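Gasta 핸드 그리퍼 키트로 셔츠 개기 데이터 모으기: 첫 세션 따라 하기

Salenach에서 나온 Gasta 키트를 써 본 지 한 달쯤 되니 주변에서 세팅법을 자주 물어보셔서 순서대로 적어 둡니다. 손에 쥐고 움직이기만 하면 되는 방식이라 로봇 팔이 없어도 바로 시작할 수 있어요. 저는 이 점이 정말 마음에 듭니다!

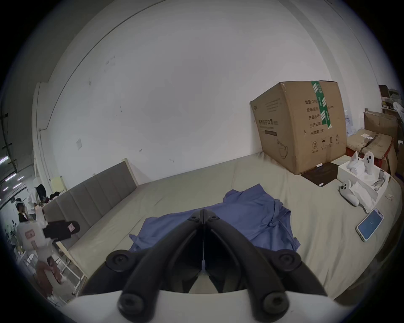 1단계. 작업면 정하기

저는 책상보다 침대를 좋아합니다. 넓고 낮아서 팔을 쭉 뻗어도 걸리는 데가 없고, 옅은 회베이지색 천 위에 파란 옷을 펼치면 색이 확 구분되거든요. 옷은 일부러 반듯하게 펴지 말고 구겨진 채로 두세요. 주름이 매번 달라야 나중에 모델이 덜 헤맵니다. 상자나 휴대폰 같은 다른 물건이 같이 올라가 있어도 괜찮지만, 옷을 접을 자리만큼은 비워 두는 게 편합니다.

2단계. 그리퍼 점검

흰 몸체에서 검은 손가락 두 개가 휘어 올라와 가운데로 모이는 구조입니다. 켜기 전에 천천히 열었다 닫았다 해 보면서 양쪽이 똑같이 움직이는지 보세요. 손가락에 달린 둥근 검은 노브 네 개도 손끝으로 한 번씩 흔들어 봅니다. 흔들리는 게 있으면 동봉된 육각 렌치로 살짝만 조이면 돼요. (저는 처음에 너무 세게 조여서 다시 풀었습니다.)

3단계. 영점 맞추기

손가락을 완전히 닫고 버튼을 2초 누릅니다. 짧은 진동이 오면 끝! 진동이 없으면 앱을 껐다 켠 다음 다시 해 보세요. 펌웨어를 올린 직후에는 영점이 초기화되니 꼭 다시 잡아야 합니다.

4단계. 잡고 접기

깃이나 소매 끝처럼 형태가 분명한 곳부터 잡는 연습을 해 보세요. 손가락을 천에 수직으로 내리면 자꾸 미끄러지고, 살짝 눕혀서 주름 밑으로 밀어 넣으면 훨씬 잘 집힙니다. 속도는 평소 손동작의 절반 정도가 좋아요. 답답해도 참으세요. 한 동작이 끝나면 손가락을 완전히 벌리고 잠깐 멈췄다가 다음으로 넘어갑니다.

5단계. 저장과 정리

한 세션은 17분을 넘기지 않는 편입니다. 그 이상은 손목이 아파서 동작이 거칠어지더라고요. 저는 100회분이 모이면 폴더를 하나 새로 만들고, 이름에 옷 종류와 색을 적어 둡니다. 실패한 시도도 지우지 말고 따로 표시만 해 두세요.

써 보면서 아쉬웠던 점

케이블 단자가 조금 헐겁고, 설명서의 영점 항목이 너무 짧습니다. 두꺼운 니트는 아직 잘 못 집어요. 그래도 얇은 셔츠류에서는 집는 느낌이 손에 그대로 전해져서 하다 보면 꽤 재미있습니다. 니트용 패드 설정은 Aleksandra Baran 님이 사용자 게시판에 올려 둔 값이 있으니 4단계가 익숙해진 다음에 적용해 보세요.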